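Stougaard Storage Canisters: Frequently Asked Questions

What can I keep in the canister?

Dry goods: flour, sugar, coffee beans, rice, tea. Do not store liquids, or anything still warm from the oven or stove.

What sizes are available?

Two. The small canister is 10 cm across. The large one has the same diameter and a taller body, and weighs 437 g with the lid on.

Is it dishwasher safe?

The body is. Wash the lid by hand and dry the metal ring with a soft cloth. Scouring pads will scratch it.

The lid feels stiff. Is it defective?

No. A new seal is tight for the first weeks of use. If it has not eased after two months, take the seal out, rinse it in plain water and refit it with the flat side up.

How do I take the lid off?

Stand the canister on a level table. Grip the lid by its silver-colored ring with the fingers spread around the rim, tilt one side up, then lift. Do not pry with a knife or spoon handle.

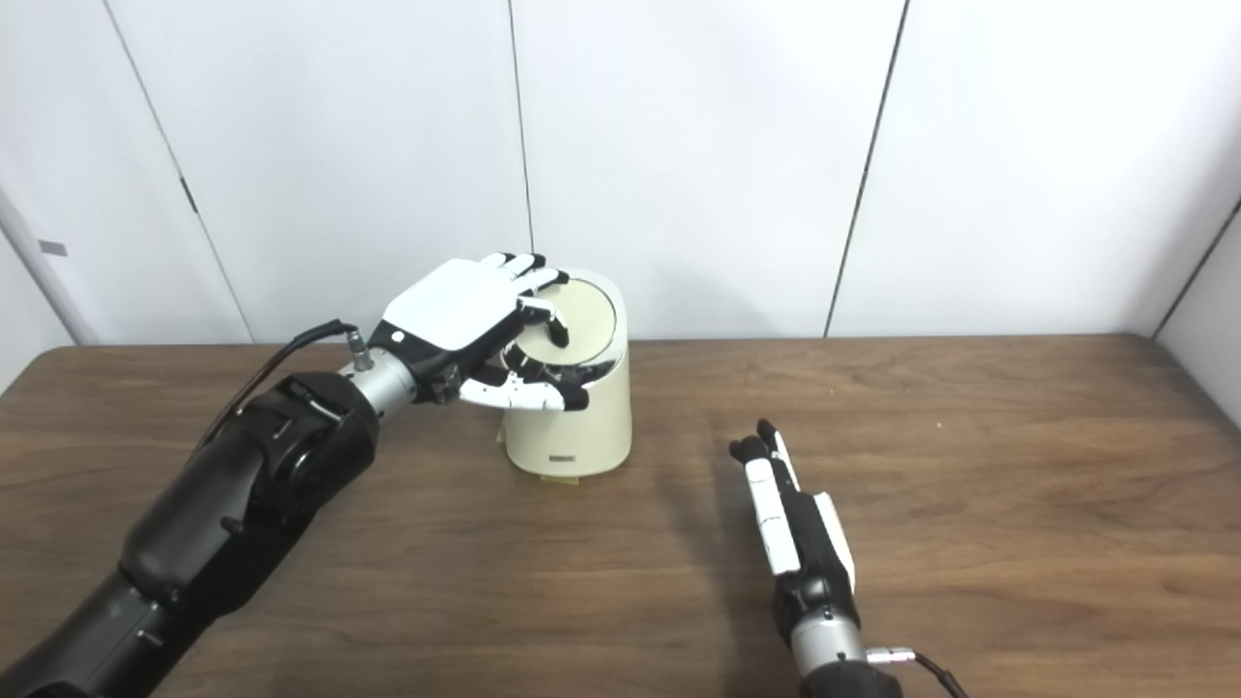 Which finishes can I order?

Custine (cream body, beige lid) is in regular stock. Irell is made to order and ships from Prerisberg in February.

Can I buy a lid or seal separately?

Yes. Send the canister size and finish to Bjarke Skov in spare parts. Seals are sold in packs of 2.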